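4 Setting up the heating schedule

The Urkeo room controller holds one schedule for weekdays and one for weekends. Each schedule has up to 6 switching points per day. A switching point is a time and a target temperature; the controller keeps that target until the next switching point is reached.

Complete section 3 (Pairing the receiver) before you begin. If the receiver has not been paired, the Schedule menu is greyed out.

CAUTION: Do not set any target below 5 °C in a room that contains water pipes. Frost protection is turned off while a schedule is running.

4.1 Setting the clock

1. Press and hold Menu until the display shows SET.

2. Turn the dial to Clock and press once. The hour flashes.

3. Set the hour, press, set the minutes, press again. The controller uses the 24-hour clock only.

4. Turn the dial to Date and enter the day, month and year. The controller works out the weekday and changes to and from summer time by itself.

Note: Controllers supplied before September have firmware without the summer time change. On these, move the clock by hand twice a year. The firmware version is shown for two seconds after the batteries are fitted.

4.2 Entering switching points

1. From the SET screen, turn the dial to Schedule and press.

2. Choose Weekday or Weekend.

3. The first switching point is shown with its factory values. Turn the dial to change the time in steps of 10 minutes. Press to confirm.

4. Turn the dial to change the temperature in steps of half a degree. Press to confirm.

5. Repeat steps 3 and 4 for the remaining points. To leave a point unused, turn the time past 23:50 until two lines appear.

6. Press Menu to save. The display shows a tick and goes back to the room temperature.

Switching points must run in time order. If a point is set earlier than the one before it, the controller shows E2 and will not save – correct the time and press Menu again.

Note: If no button is pressed for 50 seconds, the controller leaves the menu and unsaved changes are lost.
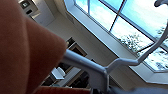
4.3 Overriding the schedule

1. With the room temperature on the display, turn the dial to the temperature wanted. A hand symbol appears.

2. The new target holds until the next switching point. To cancel it sooner, press the dial once.

3. To hold the target for longer, press and hold the dial until the symbol flashes, then set the number of hours.

CAUTION: A hold is not cancelled when the batteries are changed. Check for the hand symbol afterwards.

4.4 Copying a schedule to another room

Copying works only between controllers paired to the same receiver. Choose Copy from the Schedule menu, select the room number and press. Existing switching points in that room are overwritten.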